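Kapitel 4
Gegenstände am Arbeitsplatz: erfassen, gruppieren, zuordnen

Lernziele
Nach der Arbeit mit diesem Kapitel können Sie
- die Gegenstände auf einem Schreibtisch nach ihrer Verwendung gruppieren,
- Greifraum, Ablage und Lager unterscheiden,
- für jede Gruppe einen Platz vorschlagen und den Vorschlag begründen.

4.1 Der Schreibtisch als Abstellfläche

Ein Schreibtisch in der Wohnung wird selten allein zum Schreiben genutzt. Auf ihm stehen Getränke, Dosen, Pflegemittel, Stifte und alles, was an anderer Stelle keinen Platz gefunden hat. Die freie Fläche schrumpft dabei langsam. Meist bleibt vorn ein Streifen, auf dem gearbeitet wird, während sich in den hinteren Ecken die Behälter sammeln.

In der Haushaltsorganisation unterscheidet man drei Zonen. Der Greifraum umfasst alles, was im Sitzen ohne Vorbeugen erreichbar ist. Die Ablage liegt dahinter und daneben, also auf dem hinteren Teil der Platte und im unteren Regalfach. Als Lager gelten die oberen Fächer und die Oberseite des Regals. Für die Zuordnung zählt, wie oft ein Gegenstand gebraucht wird - seine Größe kommt erst an zweiter Stelle.

Chiharu Tanabe und Reiko Arai haben für dieses Kapitel einen Schreibtisch ausgewählt, der in ein Regal aus hellem Holz eingebaut ist. Er dient in den Abschnitten 4.2 und 4.3 als durchgehendes Beispiel.
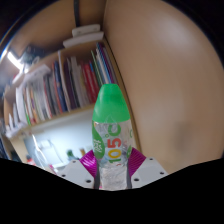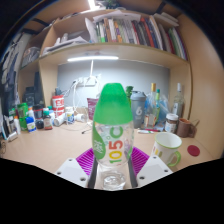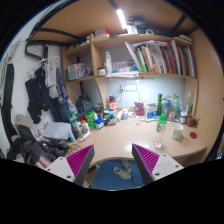
Abb. 4.1 bis 4.3 Arbeitsplatz mit Regal. 4.1: Getränkeflasche mit grünem Deckel vor dem Bücherregal. 4.2: Flaschen, Becher und Dosen auf der Tischplatte. 4.3: Tisch und Regalfächer.

Für die Auswertung beginnt man mit den Trinkgefäßen. In Abb. 4.2 stehen ein weißer Becher mit grünem Henkel und ein brauner Becher auf der rechten Tischhälfte, dazu mehrere Flaschen. Ein Becher und eine Flasche reichen im Greifraum aus. Angebrochene Getränke werden ausgetrunken oder weggeräumt, leere Glasflaschen kommen in die Küche oder zum Altglas. Ein Untersetzer bleibt auf dem Tisch.

Die zweite Gruppe bilden die Dosen und Fläschchen auf der linken Seite. Sie lassen sich erst nach einem Blick auf das Etikett zuordnen. Lebensmittel, Pflegemittel und Reinigungsmittel werden immer getrennt aufbewahrt. Bewährt hat sich eine flache Kiste je Gruppe, die als Ganzes herausgenommen werden kann.

Bücher und Ordner haben in Abb. 4.3 bereits einen festen Platz im mittleren Fach. Lose Blätter, die über den Buchrücken liegen, gehören in einen Ordner oder in eine Ablageschale. Taschen und Rucksäcke hängt man an einen Haken, damit die Ecke der Tischplatte nutzbar wird.

Merke: Zuerst wird gruppiert, dann aussortiert, dann eingeräumt. Neue Behälter kauft man erst nach dem Aussortieren.

Aufgabe 1
Legen Sie eine Tabelle mit den Spalten Gegenstand, Gruppe und Zone an. Tragen Sie die Gegenstände aus Abb. 4.2 ein.

Aufgabe 2
Zeichnen Sie den eigenen Arbeitsplatz von oben und markieren Sie den Greifraum. Vergleichen Sie Ihre Skizze mit der Einteilung in Abschnitt 4.2.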